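Speaker notes: Teaching an arm to fold, what the Rutherford student group did this term
Hyun-seo Choo
Slot is 20 minutes with questions. Slides are on the laptop already. Skip slide 9 if the talk before mine runs over.

SLIDE 1. Title

Say name, say I am the student lead for the folding project at Rutherford. Thank the organizers. Mention that the handout has the parts list and the settings, so people don't need to copy numbers off the screen.

Ask who in the room has run a student robot project. If most hands go up, cut slide 2 short.

SLIDE 2. What the class is

The course is called Projects in Automation. It runs one term and every group picks a job that a person would find dull. The groups before us did sorting and stacking. We picked cloth.

Our group calls itself Wusura. It's a made-up word from the first meeting and it stuck. The arm is called Wikero in our notes, so if I say Wikero I mean the arm and the gripper together.

We meet after the afternoon lab and have the shop until 9. The shop is shared with the other project groups, so everything we set up has to come down or be pushed back at the end of the night. That matters later, on the calibration slide.

SLIDE 3. The job

Pick up one piece of cloth by a corner, find a second corner, bring the two together, lay it down. Then fold once more. A person does this without looking.

Our rule was that a fold counts if the edges line up within 2 centimeters. We argued over this for a whole meeting. Some of the group wanted it tighter. I wanted to pass the class.

Don't spend long here. People know what folding is.

SLIDE 4. Why cloth is hard

A box stays the shape it was. With a box, you find it once, you plan the grasp, and the plan is still good when the gripper gets there. Cloth moves when you touch it, and it moves some more when you lift it. The part you wanted to grab may now be underneath.

It also hides itself. A corner that is folded under looks like an edge.

Point to make: we lost three weeks by treating it as a box problem. We wrote code that found the corner, went to the corner, and closed. It did what we told it to do. The corner was often somewhere else by then.

SLIDE 5. How we collected examples

We moved to learning from demonstrations. One student drives the arm by hand control, and we record what the wrist camera sees along with the joint positions and whether the fingers are open or closed. Then we train on the recordings.

We recorded 600 demonstrations. Each student took a turn. We found that people drive very differently. One of us always came in from the left, one of us squeezed and waited before lifting. For the first half we let everybody do it their own way. For the second half we wrote a one-page driving sheet and stuck to it. The second half was more useful for training.

If someone asks how long it took: most of April, evenings only.

SLIDE 6. The wrist camera

The wrist camera is small and sits close to the fingers. When it is working well you get the fingers and the cloth large in the view, and the rest of the shop behind them. When the wrist tips over, the whole shop tips with it.

Things that gave us trouble:

Daylight. Bright light can wash out a whole side of the picture. We tried turning the exposure down, and then the black fingers and the dark background ran together. In the end we recorded at different times of day and left the exposure alone.

Motion blur. If the arm moves fast, anything close by and dark turns into a smear. We put a speed limit on the last part of the approach.

Background. Shelves, bins, racks, other people's projects. We didn't clean up for the recordings. Our instructor pointed out that the demo would be in the same shop with the same clutter, so there was no use in training on a clean one.

SLIDE 7. Cloth choice

We started with white towels. Against daylight they vanish. Colored fabric was easier to label afterward, but pale colors still shift a lot. The same pink can come out close to white on one part and closer to mauve on another, depending on how it hangs. If your code looks for one color, it will lose half the sheet.

Advice for other groups: use several fabrics from the start. We only added the second kind after we had trained on the first, and had to go back and record more.

Soft, thin fabric slides between the fingers. Stiff fabric springs open. We didn't get to anything stretchy.

SLIDE 8. Calibration and the nightly teardown

Go slow here, this is the part other groups asked us for.

Since the rig gets pushed back every night, the arm never stands in quite the same place. We used a checking tool called Clurnano, written by a student in an earlier year. You move the gripper to a few known points and it tells you how far off you are. The check is short and we skipped it more often than we should have.

One night's recordings had to be thrown out. The base had been bumped and we didn't find out until training the next day. After that the check went on the driving sheet as the first line, with a box for initials.

Also label your cables. Also write down which port the camera was in.

SLIDE 9. Training (skip if short on time)

We used the school's shared machine, in the queue with everybody else. First runs were poor. The arm would hover over the cloth and never close. We had too many recordings where the driver paused, and the model learned to pause. We trimmed the waiting out and the hovering mostly went away.

SLIDE 10. Results

On the final day the arm made a first fold inside our limit in 93 percent of trials. The second fold was a good deal worse and I don't have a clean number for it, because we changed the table height partway through. Say this plainly. Somebody always asks.

Most misses were the fingers closing on two layers when we wanted one.

SLIDE 11. What next year's group should do

Keep the driving sheet. Run the check every night. Record the second fold on its own, starting from a finished first fold, so there are enough examples of it. Try softer finger pads. Ask for shelf space in the first week.

The recordings are on the class drive and the new group can have all of them, bad ones included, in a folder marked as bad.

SLIDE 12. Questions

Leave this one up while people ask. Repeat each question into the microphone. If the question is about cost, send them to the handout.

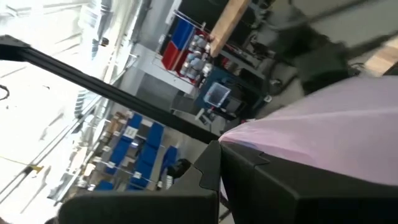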